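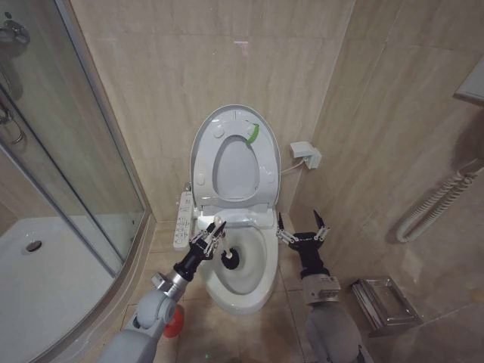 Restroom reminders, second floor

The guest bathroom in the Hepburn wing is back on the regular cleaning list. Please use the brush on the bowl daily and wipe the bidet control panel with a damp cloth only – no spray on the buttons. Leave the cleaner in the bowl for 12 minutes before scrubbing. The shower glass gets done at the same time. New brushes are in closet 2. Questions go to Marion Cowie, extension 1505.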